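Home | Projects | Paint & Finish | Small Spaces | About

How to Oil a Wooden Tray (and Keep It Looking Good)

Posted in Paint & Finish | 14 comments

I love this job. It takes one evening, it smells great, and a tired old tray comes up looking like something you'd be proud to carry out to guests! 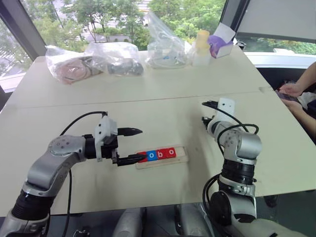

Most trays get ruined by too much oil. People pour it on, leave it, and end up with a sticky film that grabs every crumb in the house. Thin coats, wiped hard, are the whole secret.

What you need

Food-safe oil (I use pure tung oil, but mineral oil is fine if you don't mind doing it more often)
Sandpaper in 180 and 320 grit
Lint-free rags - old T-shirts are perfect
A bowl of water and a metal can with a lid

Step 1: Clean it

Wipe the tray with warm water and a drop of dish soap, then dry it right away with a towel. Don't soak it. Stand it on its edge overnight so air can get to both sides.

Step 2: Sand with the grain

Start with 180 and go easy around the handles, where the wood is often thinner. Once the old rings and scratches are gone, wipe the whole thing with a damp rag and let it dry. It will feel fuzzy, and that's good! Those are the loose fibers standing up, and a light pass with the 320 takes them off for good.

Step 3: Oil

Put a spoonful on the rag and rub it in, starting with the bottom so you can practice where it won't show. Wait 20 minutes. Now take a clean rag and wipe off everything you can, and then wipe again (really lean into the corners). Agnes Kerr, who taught me this in her garage in Cerkemport, used to run a finger along the inside edge and hold it up. If it was shiny, I had to go back and wipe some more.

Let it sit a full day, then repeat. I do 3 coats on a serving tray.

Step 4: Deal with the rags

Please don't skip this one. Rags with tung or linseed oil can heat up and catch fire when they're balled up. Soak them in water and close them in the metal can, or lay them flat outside until they're stiff.

Step 5: Let it cure

Tung oil feels dry in a couple of days but needs much longer to harden. I give mine a month before anything wet goes on it. Mineral oil never hardens, so you can use the tray the next morning and just freshen it up whenever the wood looks pale.

I did a whole stack of trays last January and I'm still finding excuses to use them - breakfast, seed packets, the mail. Next up is a bread board with a nasty burn mark on it, so wish me luck!

Shared 2,359 times | Print | Save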